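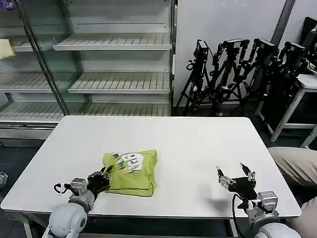

Doblar, doblar, doblar (y una camiseta verde lima)

Enero, casi las once de la noche, y escribo con los dedos todavía oliendo a suavizante. Hoy ha sido día de ropa. Llevaba desde antes de las fiestas metiendo camisetas en el armario a puñados, cerrando la puerta con la cadera y haciendo como que no pasaba nada, hasta que esta mañana he abierto para coger un jersey y se me ha venido encima media balda. Pues hasta aquí, me he dicho. Hoy se dobla todo.

Lo primero ha sido decidir dónde. En la cama ya sé lo que pasa: empiezo muy digna, de pie, y a los diez minutos estoy sentada encima de los pantalones mirando el móvil. Así que, a la mesa blanca. ¡Qué gusto da doblar en una mesa lisa! Se ve cada arruga, las mangas no se hunden en el edredón y la espalda lo agradece muchísimo. Si alguien me lee y todavía dobla en el sofá, por favor, que pruebe una mesa una vez, solo una.

He empezado por la verde lima, porque es mi favorita y porque me conozco, si no empiezo por algo que me guste no empiezo. Ha quedado en un rectángulo compacto, bien cuadradito, con las letras blancas gordotas de borde azul marino mirando hacia arriba y los dibujitos azules y amarillos alrededor. Doblada así solo se lee un trozo, algo como «CB», y me hace gracia porque parece la etiqueta de un archivador. Es un verde que no se puede llevar a un entierro ni a una entrevista de trabajo, pero yo me la pongo para todo lo demás.

Mi método, que lo apunto aquí porque cada vez que dejo pasar dos meses se me olvida y tengo que reinventarlo: camiseta boca abajo, un lateral hacia el centro con su manga hacia atrás, el otro lateral igual, y que quede una tira más o menos igual de ancha por arriba que por abajo. Luego el bajo hacia el cuello, pero sin llegar del todo (dejo un par de dedos). Y otra vez por la mitad, o en tres si es de las largas. Se le da la vuelta, se alisa con la palma de la mano y ya. El truco de dejar esos dos dedos antes del cuello lo aprendí por pura cabezonería, después de muchas camisetas con una joroba en medio.

Lo que sigo sin dominar son las de tirantes. Se me escurren. Las doblo, las miro, respiran y se desdoblan solas. Al final las he enrollado y que sea lo que Dios quiera.

Hacia las doce he parado para un café y me he puesto a contar, cosa que no debería haber hecho. 50 camisetas. ¡Cincuenta! Que yo me pongo ocho, siempre las mismas, y las demás están ahí haciendo bulto y guardando recuerdos. La de la carrera de Stanlow, por ejemplo, que es de una tela que raspa y que no me he puesto ni el día de la carrera. O las tres grises que me compré iguales en Pettigrew porque estaban rebajadas y que ahora no hay manera de distinguir – una es la buena y las otras dos tienen un agujerito en la axila, y siempre saco primero las del agujerito. Hoy por fin le he cosido un hilo rojo por dentro del cuello a la buena. No sé por qué no lo hice hace años.

He hecho tres montones: me la pongo, no me la pongo, y el montón de la vergüenza, que es el de «para pintar la casa». Tengo ropa para pintar la casa como para pintar el barrio entero. De ahí han salido bastantes para trapos, y esas las he cortado esta misma tarde antes de arrepentirme, que si las dejo enteras vuelven al armario ellas solas por la noche.

Una cosa que sí he cambiado esta vez es cómo las guardo. Antes las apilaba, una encima de otra, y claro, para sacar la de abajo tiraba y se desmoronaba la torre. Ahora van de pie, como libros, en las cajas Plolach que me traje en otoño y que tenía sin estrenar debajo de la cama. La caja mediana aguanta dos filas muy apretaditas, y se ve el canto de todas. La verde lima se ve desde la puerta de la habitación, no exagero. He probado a ordenarlas por colores y me he cansado en los azules. Tengo demasiados azules que no son el mismo azul y con la luz de la tarde ya no sabía si estaba ordenando o volviéndome loca.

Comí tarde, de pie, unas lentejas que quedaban. Y por la tarde, ya lanzada, los jerséis. Con los jerséis no hay rectángulo que valga: mangas cruzadas por detrás, por la mitad, y a la balda ancha, máximo cuatro por montón. El de lana gorda pesa 900 gramos (lo puse en la báscula de la cocina, ya que estaba) y ocupa lo mismo que cinco camisetas. Le he perdonado la vida porque este mes lo he llevado casi a diario.

Los calcetines los he dejado para mañana. Hay una bolsa entera de desparejados que arrastro desde el piso anterior y no tenía el cuerpo para funerales.

También he mirado, por mirar, el armario ese de Plornstead con cajones por dentro. Cuesta 1.815 euros, así que lo he cerrado y me he ido a tender la segunda lavadora. Con las cajas me apaño. Además, si tuviera más sitio metería más cosas, que ya nos conocemos.

Lo que me ha sorprendido es lo bien que he dormido la siesta después, veinte minutos como un tronco. Hay algo en doblar que me vacía la cabeza. Las manos van solas, una manga, la otra, alisar, vuelta, y de repente te das cuenta de que llevas un rato larguísimo sin pensar en el correo que no has contestado. (No lo he contestado. Mañana, después de los calcetines.)

Por la noche he abierto el armario tres veces solo para mirarlo. Se cierra la puerta sin cadera. Se ve el fondo de una balda, que resulta que es de color crema y yo habría jurado que era blanca. He dejado la camiseta verde fuera, encima de la silla, porque me la quiero poner mañana con el pantalón vaquero, y ya sé que con eso le deshago el rectángulo, pero para algo es una camiseta.

Pendiente para mañana: calcetines, devolver el cesto grande al trastero, comprar perchas finas y llevar la bolsa de ropa que no me pongo antes de que me dé por abrirla otra vez. La he atado con doble nudo y la he dejado en la entrada, al lado de los zapatos.

Imprimir | Enviar por correo

8 comentarios | 50 veces compartido

Entradas recientes
La bolsa de los calcetines huérfanos
Sopa de lo que había en la nevera
Lo que encontré debajo de la cama
Tres jabones y una mancha de tomate
Enero y las ganas de tirarlo todo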